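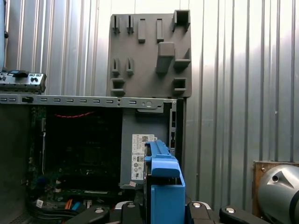

A desktop tower with the side panel off, in front of a ribbed metal wall.

Araba Zakaria had already poured me a coffee by the time I found the right door at Darkora, the repair shop she opened with 2 old coworkers. I wanted to talk about how a person goes from teaching middle school band to fixing computers for a living, and she was happy to (she talks fast, I got maybe half of it down).

"I was so tired," she told me. "I loved the kids. I did not love 400 emails a week about uniforms."

She taught for nine years. Her first repair was the band room computer, which kept shutting off in the middle of concerts. She read a pile of forum posts, bought a used power supply and swapped it herself on a Saturday-morning sort of whim.
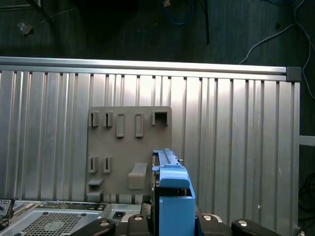 The money part scared her, of course! She kept teaching half time for four months while the shop got going, and she says September was the worst of it, with marching season and a stack of broken laptops at home.

"My husband stopped asking what was on the dining table," she said. "He just ate standing up."

I asked if she misses music. She laughed and pulled a trumpet case out from under the counter. She plays in a community band now, second chair, and she likes it that way.

"Somebody else picks the songs," she said. "Somebody else yells at the drummers. I show up, I play, I go home and sleep."

Then the phone rang, and it was a customer who had spilled soup.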